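Lusurar展示ホール 来年度から搬入口が予約枠制・時間課金になる件

掲示板トップ > 会場・設営 > 地方会場
このスレッドは会員以外も閲覧できます

投稿者:kowaku_shiten
Lusurar展示ホールを使っている方に聞きたいです。来年度の利用規程の案が主催者向けに配られていて、うちにも主催のLarkerから回ってきました。ホールの基本料は据え置きですが、搬入口が予約枠制になり、枠を超えた車両には超過料がかかるようになるそうです。今までは搬入日に来た順で並んで、守衛室で札をもらって入るだけでした。
うちは部品の卸で、出展は小間ひとつ、車は自社の二トン車が一台です。枠は主催者がまとめて取って出展者に割り振る形になるようですが、割り振りの基準が案には書いてありません。小さい出展者が早朝や夜に回されるのではないかと気になっています。
もう説明を受けた方がいれば、内容を教えてください。

投稿者:設営まわり
施工側です。説明会に出ました。
会場の営業責任者のRhiannon Trevorさんが話していました。要点だけ書きます。
・搬入口は北と西の両方が対象
・枠は主催者単位で事前申請、会場が日程表にして返す
・枠の中の入れ替えは主催者の判断で自由
・超過料は車両ごと、請求先は出展者でなく主催者
・手運びと台車だけの搬入は対象外
割り振りの基準は会場では決めないそうです。主催者が決めることなので会場からは口を出さない、という回答でした。なので心配しているところはLarkerに聞くしかないです。

投稿者:kowaku_shiten
ありがとうございます。請求先が主催者というのは初めて知りました。ただ、主催者は結局出展者に回してくると思います。

投稿者:ノギス
回してくるでしょうね。電気工事の超過分がそうでした。出展規程の後ろのほうに「会場より請求があった場合は実費を申し受けます」と一行入って、それで終わりでした。

投稿者:harbor_side
主催側で働いている者です(Larkerではありません)。
この件は会場の言い分もわかります。前回の「Sketutov産業展」の搬入日は、西の道路に車が並んで路線バスが遅れ、市に苦情が入りました。出展は663社です。全部が車で来るわけではありませんが、昼前に着こうとする人が多いので、どうしてもそこに固まります。並んだ順で入れる方式はあの規模だともう無理です。

投稿者:設営まわり
あの日は自分も並んでいました。朝六時に着いて、札をもらえたのが十時前です。大工を車の中で待たせている間も人件費は出ていくので、枠制になって時間が読めるなら、施工側はだいたい賛成だと思います。

投稿者:ノギス
施工会社は賛成でしょう。大手の施工会社が主催者の指定業者になって、いい枠を最初に押さえるわけですから。残りを自社搬入の出展者で分けることになります。Harriesなんかは前日の午前を丸ごと取るのでは。

投稿者:設営まわり
うちはHarriesではないので弁護する義理はありませんが、指定業者が先に入るのは枠制と関係なく昔からです。基礎の床と壁が立たないと、出展者は荷物を置く場所もありません。順番としてそうなるだけです。

投稿者:ノギス
パッケージブースを使っている出展者はそうでしょう。うちはスペース渡しで自分で立てるので、壁待ちはありません。床に墨が出ていればすぐ始められます。そういう出展者まで後ろに並べるのがおかしいと言っています。

投稿者:harbor_side
スペース渡しの自社施工は、主催側から見ると時間が読めないんです。早い会社は早いですが、電動工具を借りに来るところから始まる会社もあります。枠の割り振りを作る側としては、遅れても後ろに影響しない時間帯に置きたくなります。
ノギスさんの会社がそうだという話ではありません。

投稿者:ノギス
わかりますが、実績は主催者の手元にあるはずです。毎年同じ会社が出ているのだから、前回何時に入って何時に出たかで割り振ればいい。

投稿者:harbor_side
守衛室の札は紙で、会期が終わると会場が回収します。主催者に記録は残りません。枠制になれば申請のデータが残るので、次からはできるようになると思います。

投稿者:yomogi
横から失礼します。工芸品の即売会で小ホールを借りている者です。うちの出展者は63組で、ほとんどが自家用車か宅配便です。小ホールは東側に通用口があって、いつもそこから台車で入れていますが、これも枠の申請がいりますか?

投稿者:設営まわり
案の通りなら、台車だけの搬入は対象外です。ただし東の通用口の前に車を停めて荷下ろしする場合がどうなるかは、説明会では出ませんでした。あそこは搬入口扱いではなく消防の動線なので、もともと停車禁止だったはずです。みんな停めていますが。

投稿者:yomogi
停めています……。会場の方にも見られていますが、注意されたことがなかったので、いいものだと思っていました。問い合わせてみます。

投稿者:ノギス
問い合わせると正式に禁止になりますよ。

投稿者:yomogi
そういうものですか。でも当日に止められるほうが困るので聞きます。出展者さんに年配の方が多くて、駐車場から歩いて運ぶとなると案内の文面から変えないといけません。

投稿者:kowaku_shiten
スレ主です。Larkerの出展者窓口に電話しました。聞けたことを書きます。
割り振りは小間の面積順ではなく、ホールの奥から順に入れる方針だそうです。奥の小間が早い時間、入口に近い小間が遅い時間。通路を塞がないためと言っていました。
超過料を出展者に請求するかどうかは「検討中」とのことで、それ以上は教えてもらえませんでした。出展規程の改訂版は七月に出るそうです。
うちは例年入口寄りなので、夕方以降になりそうです。

投稿者:harbor_side
奥から順は妥当だと思います。うちでも枠制の会場ではそうしています。夕方の枠に当たった出展者には、翌朝の開場前に手直しの時間を認めるようにしています。そこまでセットで要望を出してみてはどうでしょうか。

投稿者:設営まわり
夕方スタートだと電気の通電確認が夜になります。電気工事の会社が何時まで会場に残るのか、そこも聞いたほうがいいです。夜に分電盤が落ちて誰もいない、というのを別の会場でやりました。

投稿者:Tetsu_oroshi
Lusurarには長く出ています。機械の出展です。
枠より超過料の単価のほうが問題だと思います。案には単価の欄が空白で「別途定める」となっていますが、説明会では金額は出ましたか。

投稿者:設営まわり
質問は出ました。Trevorさんの答えは、近隣の会場の水準を見て決める、だけでした。金額は言っていません。

投稿者:Tetsu_oroshi
近隣というのがどこまでか次第ですね。うちは重量物があってフォークリフトの手配があります。車両が枠に収まっても、フォークが来なければ降ろせません。前回もフォーク待ちで一時間以上、搬入口の中で止まっていました。その時間が超過として数えられるなら納得できません。フォークの会社は会場の指定で、うちには選べないので。

投稿者:harbor_side
そこは大事な点です。会場指定の業者の都合による遅れは、超過から除くと規程に書いてもらうべきです。主催者としても同じ要望を出すつもりでいます。書面で出したほうがいいですよ。口頭だと記録に残りません。

投稿者:ノギス
書いてくれますかね。誰のせいで遅れたかを判定する人が現場に必要になります。守衛さんにそれをやらせるのは無理でしょう。

投稿者:harbor_side
フォークの作業伝票に開始時刻が入るので、それと突き合わせれば済みます。現場で判定しなくても、請求の段階で照合できます。

投稿者:Tetsu_oroshi
伝票の時刻は作業員の手書きで、あとからまとめて書いていることがあります。うちの控えを見たら、どの伝票も開始が同じ時刻になっていました。

投稿者:harbor_side
それは知りませんでした。だとすると入場時の札と両方で見るしかないですね。

投稿者:machinaka_keizai
地元の商工関係の者です。少し違う立場から書きます。
枠制になると搬入が前日だけに収まらず、前々日まで延びる催しが出てきます。今までほぼ一日だった搬入が2日になると、出展者や施工の方の宿泊が増えます。駅前の宿や飲食は期待しています。市も会場の稼働日数が延びるほうを歓迎している様子です。
一方で、ホールが設営で埋まる日が増えれば、その分貸せる日は減ります。地元の小さい催しが押し出されないかは心配しています。

投稿者:ノギス
宿泊代を払うのは出展者です。歓迎されても困ります。

投稿者:machinaka_keizai
おっしゃる通りで、そこを地元の人間が喜んでいるように見えたらすみません。ただ会場の赤字分は市の負担になっているので、まったく無関係な話でもないです。

投稿者:yomogi
押し出される側かもしれないので気になります。小ホールは大ホールの催しの控え場所として一緒に押さえられることがあって、去年は希望の週が取れませんでした。設営日が増えるとその週も増えますよね。

投稿者:machinaka_keizai
小ホールの単独利用に優先期間を作ってほしいという要望は、こちらからも出しています。返事はまだです。

投稿者:Tetsu_oroshi
前々日搬入になる場合、前々日の分のホール料は誰が払うのでしょうか。主催者が払って、次の小間料に乗るという理解でいいですか。

投稿者:harbor_side
そうなります。設営日の料金は会期中より安いですが、空調を入れると別にかかります。夏の催しで空調なしの設営はもうさせられないので、そこは上がる前提で予算を組んでいます。小間料にどれだけ乗せるかは主催者ごとの判断です。うちは来年は据え置いて、再来年に見直す予定です。

投稿者:設営まわり
空調は本当に入れてほしいです。搬入口のシャッターが開いていると効かないと言われますが、奥のほうはだいぶ違います。

投稿者:kowaku_shiten
皆さんありがとうございます。Larkerに出す要望を下書きしました。直したほうがいいところがあれば指摘してください。

一 枠の割り振りの方針を、出展申込の前に公開すること
二 夕方以降の枠になった出展者に、翌朝の開場前の作業を認めること
三 会場指定業者の都合による待ち時間は超過に数えないこと
四 超過料を出展者に請求する場合は、単価と上限を出展規程に書くこと
五 電気工事会社の待機時間を搬入案内に書くこと

投稿者:ノギス
四に異論があります。上限を書けと要望すると、請求すること自体は認めたことになります。先に「請求しないこと」を書いて、だめなら上限、の順にすべきです。

投稿者:harbor_side
主催側の感覚では、「請求しないこと」だけの要望は回答も「ご意見として承ります」で終わりがちです。単価と上限なら具体的なので、規程の文案を作る人が拾いやすいです。

投稿者:ノギス
それは主催者に都合のいい書き方を勧めているように見えます。

投稿者:harbor_side
そう見えるなら仕方ありません。通りやすさの話をしているだけです。

投稿者:Tetsu_oroshi
両方書けばいいのでは。原則として請求しない、やむを得ず請求する場合は単価と上限を明記。それで一行増えるだけです。
三は「待ち時間」だと広いので「荷役機械の到着待ちおよび搬入口内の誘導による停止」くらいまで絞ったほうが、向こうも返事をしやすいと思います。

投稿者:kowaku_shiten
両方書く形にします。三も直します。

投稿者:設営まわり
六として、空き枠の当日融通を入れてもらえませんか。早く終わった会社の枠が空いたまま、外で車が待っている状況は避けたいです。枠の中の入れ替えは主催者判断でできると説明会で言っていたので、主催者の担当者が搬入口に一人立っていれば回ります。

投稿者:kowaku_shiten
入れます。

投稿者:yomogi
会場に問い合わせた結果です。東の通用口は、これまで通り台車での出入りは申請不要でした。車の停車は、やはり以前から禁止だそうです。ただ、身体の不自由な方がいる場合は事前に連絡すれば、守衛さん立ち会いで短時間の荷下ろしができるとのことでした。連絡先は会場の利用サービス係です。同じように使っている方は聞いてみてください。

投稿者:ノギス
ほら、禁止になった。

投稿者:yomogi
もともと禁止だったので……。でも連絡すれば使えるとわかったので、聞いてよかったです。

投稿者:Tetsu_oroshi
床の耐荷重についても規程案に変更がありました。北側の搬入口から入ってすぐの区画は、敷き鉄板なしでは重量車両が入れなくなります。枠の話に隠れて見落としやすいので書いておきます。うちは敷き鉄板の手配を施工に頼んでいたので、そのままなら影響ないはずですが、自社で入れている会社は確認したほうがいいです。
鉄板の敷き込みも枠の中でやるのかどうかは不明です。枠の中だとすると、実際に降ろせる時間はかなり短くなります。
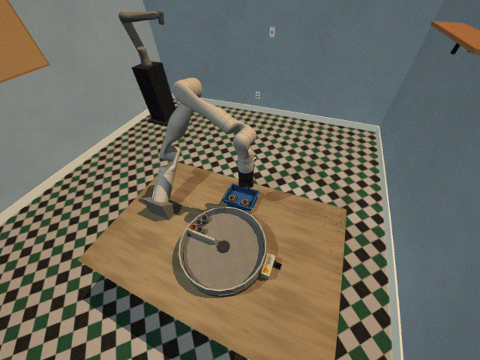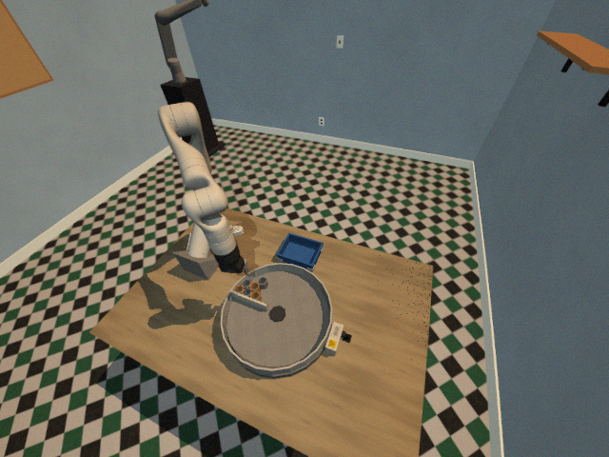

鉄板は敷くより撤去に時間がかかります。会期最終日の撤去も枠制になるので、搬出のほうが厳しいかもしれません。閉場が午後四時で、全館撤去の期限は今のところ深夜零時のままです。案では期限についての記述が変わっていないので、搬出は枠の数が足りなくなると見ています。要望に搬出のことも一行入れてもらえると助かります。

投稿者:設営まわり
搬出は同感です。搬入は多少散らせますが、搬出は全員が閉場と同時に動きます。前回も駐車場の待機場に車が300台くらいいて、最後の車が入ったのは夜九時を過ぎていました。枠を切っても物理的な量は同じなので、翌朝の撤去を認めるしかないと思います。

投稿者:harbor_side
翌朝撤去は、次の催しの設営が入っていると会場が認めません。続けて予約が入る時期は特に無理です。大型機械だけ翌朝に回す、という条件付きなら過去に通ったことがあります。

投稿者:Tetsu_oroshi
条件付きでかまいません。機械だけでも翌朝に回せれば、夜の搬出口はかなり空きます。

投稿者:kowaku_shiten
では七として「搬出枠の考え方を示すこと、大型機械の翌朝撤去を検討すること」を加えます。鉄板の敷き込みが枠に含まれるかどうかは、要望でなく質問として別紙にします。
明日の昼にLarkerに送ります。回答が来たら文面をここに貼ります。連名にしたい方は会員メッセージで社名を送ってください。

投稿者:ノギス
四の書き方には納得していませんが、連名には入ります。あとで社名を送ります。

投稿者:Tetsu_oroshi
うちも連名でお願いします。社内の確認があるので、返事は明日の朝九時ごろになります。

投稿者:kowaku_shiten
了解です。お待ちしています。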